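Thread on proofing steamed bun dough in a cold kitchen. Notes from this winter, 300 g flour per batch.

Flour first. I ran Pidine all-purpose against the Noresetti low-protein. Noresetti gives a whiter, finer crumb. Pidine holds its shape better but the skin comes out slightly chewy. I've settled on Noresetti.

Water goes in by weight. Cup measures drift too much at this batch size. If the dough sticks to a dry bowl after kneading, it is too wet for a smooth bun. It will spread in the second proof.

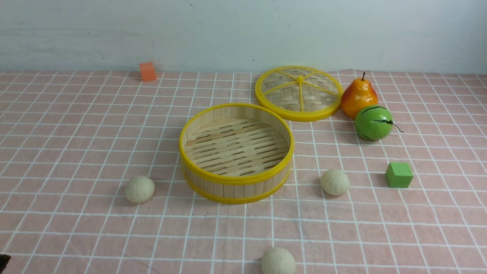

Second proof is where most batches fail. The clock is a poor guide below room temperature, so go by feel: the bun should seem light for its size and a fingertip dent should fill back slowly. Basket construction matters too. A slatted bamboo floor with open gaps lets steam reach the base of the bun, and those same gaps will grip bare dough. Use paper squares under each one.

Over-proofed dough looks fine going in and wrinkles coming out. Under-proofed dough stays dense near the base, with a yellowish patch in the middle. If you get both faults in one batch, the pieces were shaped too far apart in time.

Shaping order, then: first shaped, first steamed. I mark the paper with a pencil.

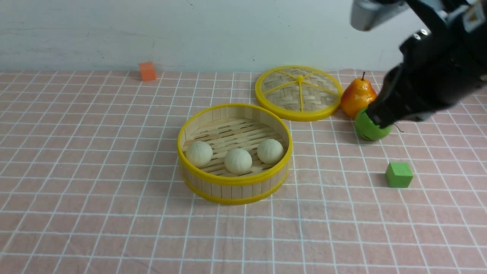 Heat. Start from cold water or boiling, either works, but don't mix the methods when comparing batches. From cold, the rising temperature finishes the proof, so cut the second proof a little short.

When the time is up, kill the burner and leave the lid on for 5 minutes. Lifting it right away is the usual cause of collapse. I tested this 3 times with the Draltano burner on medium and got the same dented tops each time I skipped the rest.

Still open: yeast brand. The El Khatib sachets seem slower than what I used before, but I changed flour in the same month. Will rerun with one variable in August.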